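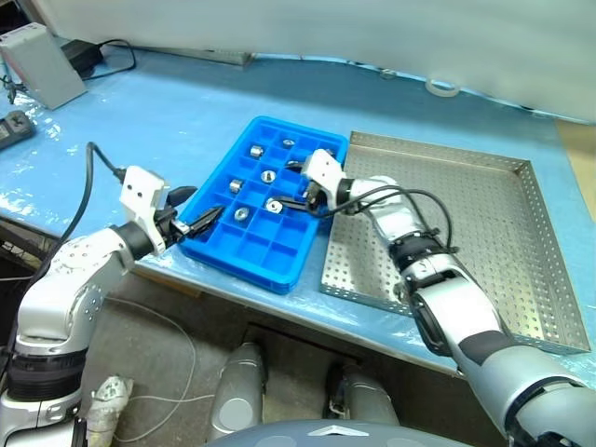 Print | E-mail

Culton Hardware Supply to Open Second Parts Counter in Maltthorpe

MALTTHORPE - Culton Hardware Supply will open a second trade counter in April, in the former Ferri dry goods building on Mill Street. The new counter will sell fasteners, fittings and small metal parts to repair shops, farms, builders and the public, and will take over all of the company's loose-parts orders from its present store on Station Road.

The Mill Street counter will open at 6:30 a.m. on working days, one hour earlier than the Station Road store does now. Station Road will keep its present hours and will go on selling hand tools, paint, plumbing supplies and garden goods.

Culton has sold loose nuts, bolts, washers and pins in Maltthorpe for 74 years. For most of that time the stock has been kept in drawers behind the main counter, and customers have asked for what they need by size. The company said the drawers no longer hold enough of the metric sizes that most of its trade customers now buy, and that the line at the counter in the early morning has become too long for people who need to get to a job.

"A person who wants two washers should not have to stand behind a person who is having paint mixed," the company said in a statement. "We have known this for years and did not have the floor space to fix it. The Mill Street building gives us the space."

What the new counter will carry

The Mill Street counter will stock hex nuts, lock nuts, machine screws, carriage bolts, flat and spring washers, cotter pins, dowel pins, spacers and threaded rod. Most items will be offered in plain steel, zinc-plated steel and stainless steel. Brass will be kept in the smaller sizes only. Inch sizes will stay in stock, including the fine-thread sizes used on older farm equipment.

Parts will still be sold one at a time. There will be no minimum order at the counter. Customers who order ahead by phone will be asked to spend at least $20, the same amount that applies today.

Boxed quantities will be sold from shelves on the customer side of the room, with the price for the box and the price per piece both marked on the shelf. Culton said it had received complaints that boxed prices at Station Road were hard to compare with loose prices, and that the same labels will be put up there by the summer.

Matching worn and unmarked parts

A matching bench will be set up at the north end of the room. Customers can bring in a worn, broken or unmarked part, and staff will measure it, check the thread and find a replacement if one is in stock. The service is free for up to 9 parts per visit. Larger lots can be left at the bench and picked up the next working day.

Parts left at the bench should be free of heavy grease and should be in a bag or box marked with the customer's name and phone number. Culton cannot match parts from brake or steering systems, or parts for lifting equipment. Customers who need those should go to the maker of the equipment or to a licensed dealer.

If a part is not in stock, staff will look for it in the catalog of Korel Fastener, the regional wholesaler that supplies most of Culton's stainless goods. Korel delivers to Maltthorpe 2 times a week. Special orders will be held at the counter for 20 days, after which they will be returned to the wholesaler and the customer's deposit refunded, less freight.

The building

The Ferri building has been empty since the dry goods business closed. Culton has signed a lease on the ground floor and the rear yard. The upper floor is not part of the lease and will remain closed.

Work on the ground floor began over the winter. The wiring has been replaced, a new concrete floor has been poured at the rear where the heavier stock will be kept, and a ramp has been added at the side entrance. The front windows and the original shop door have been kept. The painted Ferri name above the door will also stay, at the request of the owner of the building, and the Culton sign will hang below it.

Trade customers should use the yard entrance on Tanner Lane, where there is room for trucks and trailers. The lane is one way from the river end. Parking on Mill Street itself is limited to one hour, and Culton asks its customers not to use the spaces in front of the bakery.

Jobs and accounts

Nine people will work at the new counter. Five of them will move from Station Road, and the other four are new positions. Two of the new positions are part time. Applications can be picked up at Station Road and should be returned there before the end of the month. Experience with thread gauges and calipers is useful but is not required, and training will be given before the counter opens.

Existing trade accounts will work at both locations with no change to credit terms. Account holders will receive one monthly statement covering purchases at either store, with the location shown beside each entry. Returns of unopened boxes will be accepted at either store with a receipt. Loose parts can be returned only at Mill Street once the counter is open.

Changes at Station Road

The parts drawers at Station Road will be moved during the last week before the opening. During that week loose parts will be sold in the afternoon only, from 1 p.m. until closing. Boxed fasteners will be on sale at the usual hours. Regular customers may want to buy ahead for work planned that week.

The oak drawer fronts will go to Mill Street with the stock. The space they leave will be used for work clothing and gloves - two lines that have been kept in the basement until now.

About Culton Hardware Supply

Culton Hardware Supply is an independent hardware store serving Maltthorpe and the surrounding farms. It sells tools, fasteners, paint, plumbing and garden supplies to trade customers and the public.

Questions about trade accounts, job applications or special orders can be directed to the office at the Station Road store.

Shares: 20 | Comments: 2

Print | E-mail

Last updated: April, 9:20 a.m.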